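Ticket 3204
Status: Resolved
Product: Black top, long white print
Opened by: Waldemar Kołodziej
Opened: 28 August 2019
Assigned to: Grilside customer help

Customer's first message

I bought a black top from you in July. It has big white letters and the word FASHIONTHE in smaller ones. I have washed it 4 times. Each time I fold it and leave it in a pile, the letters stick to each other where they touch. When I open it up again there is a soft ripping sound and the print feels tacky under my fingers. No pieces have come off yet but I don't think it will be long.

I wash it at 40 with Neagu liquid, same as everything else, and hang it over the rail in the bathroom. I don't iron it. The tag says to wash at 40 so I don't think I've done anything wrong.

I also have a maroon flowered cover on the bed and I do all my folding there. I'd like to know if the colour from the cover could be getting onto the white parts.

Reply 1, Grilside

Thanks for writing in. A few questions before we go further.

Do you use a fabric softener or a spray on it?
Do you turn it inside out before it goes in the machine?
Is it fully dry before you fold it?
Is the pile kept near a heater or in direct sun?

Customer

Yes to a softener, Brokivent, one capful. I didn't know that mattered. Not inside out, no. It's dry as far as I can tell, but the print side might be a bit cooler than the rest when I take it down. There's a radiator nearby, down near the floor. The bed is beside the window and clothes can sit there most of the day before I get to the drawers. 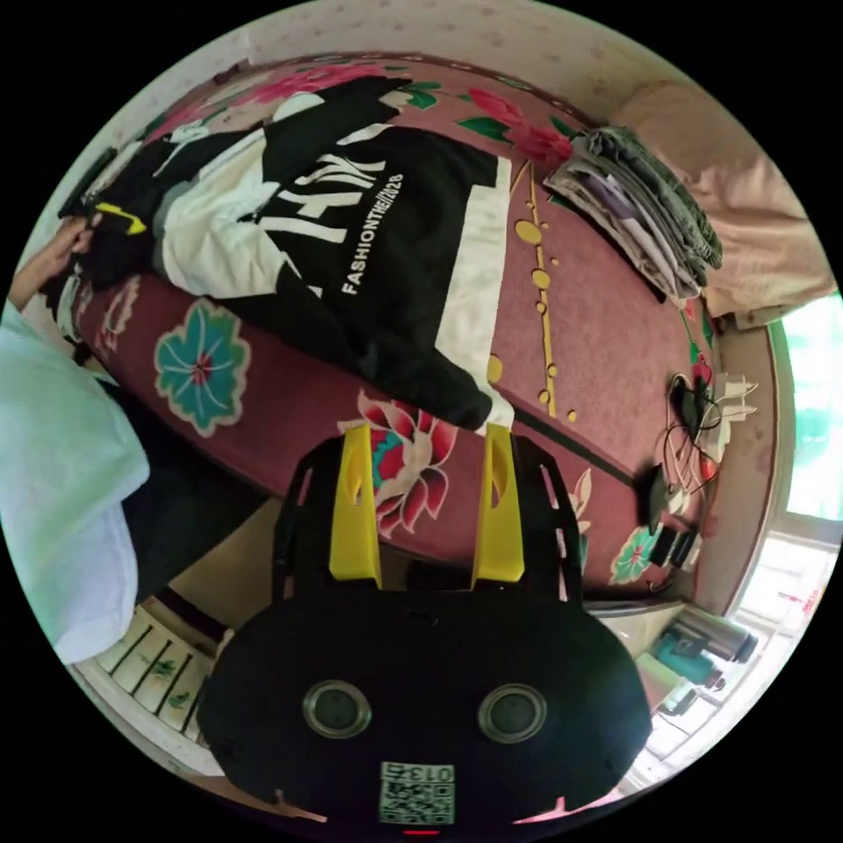
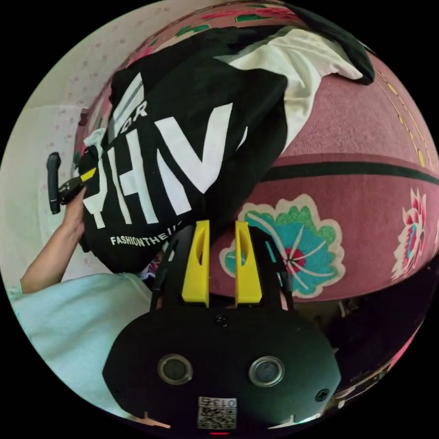
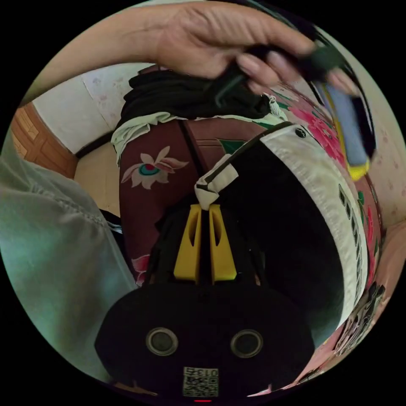 Reply 2, Grilside

The softener is the first thing we'd change. It leaves a coating on this type of print and the coating goes sticky when two printed areas are pressed together. Warmth from a window makes it worse. Please try the following and leave the rest of your routine as it is.

1. Wash the top once on its own, inside out, at 40, with half your usual Neagu and no Brokivent.
2. Run a second rinse.
3. Hang it by the hem, print facing out, and leave it overnight.
4. Lay a sheet of plain baking paper over the letters before you fold it, then fold the sleeves behind.
5. Put it on top of the pile, with nothing heavy over it.

On the cover: wipe a damp white cloth over one of the dark areas, pressing firmly. If the cloth stays white, it's fine to fold on.

Customer

Did the cloth test, stayed white. Did the wash and the second rinse. My machine won't do an extra rinse by itself so I ran the short cycle with no liquid in it. I hope that counts.

Reply 3, Grilside

That counts. Leave it folded for 2 nights and let us know.

Customer

Left it 2 nights with the paper in. Opened without any noise. Then I tried one night with no paper, same result. Still slightly tacky near the collar but much less than it was. I've stopped using Brokivent on anything with a print. My sister gets hers from Mustutell and says the same about softener, so I should have asked her first.

Is the tacky bit near the collar going to go?

Reply 4, Grilside

It should after another wash or two without softener. If it doesn't, reply to this ticket and we'll exchange the top. You won't need the box, only the order number.

We've asked for the softener warning to be added to the care page for this top, as the sewn-in tag only gives the temperature.

Customer

Good, thanks. You can close it.

Closed by Grilside. Cause: softener residue on print. Exchange not needed at this time.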